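Notas para la charla. Clasificar por forma y por color. Sala Trinder, 12 minutos más preguntas.

Saludar y dar las gracias a Tassanee Prasertsri por prestar el material. Decir que hablo de juegos de piezas sueltas, sin caja de encajar. En Cendthorpe compramos 80 juegos y los repartimos entre las aulas de cuatro y cinco años.

Primera idea: cada pieza tiene dos datos, forma y color, y el niño elige uno. Casi todos empiezan por el color. No corregir. Esperar y preguntar qué pieza falta en el montón.

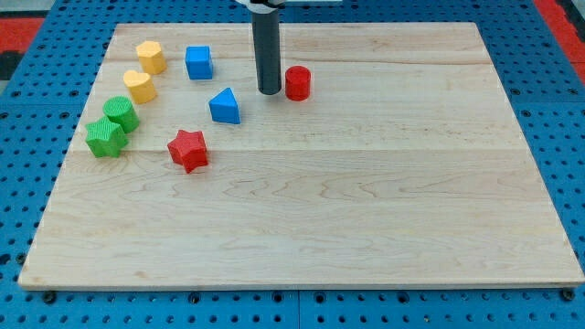 La superficie de trabajo importa más de lo que parece en el catálogo. Una tabla lisa y clara marca el espacio de cada niño y deja ver bien los bordes. Para la segunda idea, usar las amarillas: hexágono y corazón comparten color y no se parecen en nada más. Lo mismo con el cilindro y la estrella, verdes los dos. Preguntar a la sala qué otro criterio usarían. Dejar un minuto.

Tercera idea: guardar también es clasificar. Contar lo del aula de Yensuk, donde recogen por formas desde agosto.

Si sobra tiempo, enseñar la ficha de Stulora. Si no, pasar a preguntas.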